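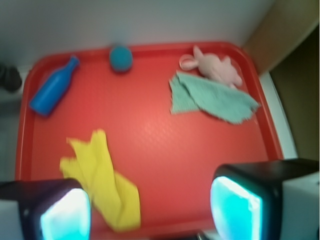
Red tray, current contents.

Mar 21, 2026

Quick one, dinner's on. The red tray is where all the bath and toy stuff gets dumped and I'm finaly sorting it. Yellow cloth, green cloth, both fraying. Keeping them anyway.
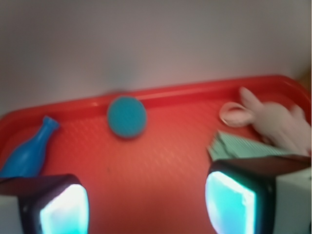
Blue bottle stays too. Regula says get a second tray, the Lindow one, 9 bucks. Maybe in July. 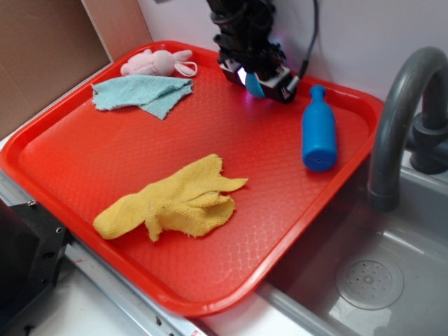 Bunny goes back to the bedroom tonight or theres no sleep for anyone. Cloths in the wash. Ok, pasta.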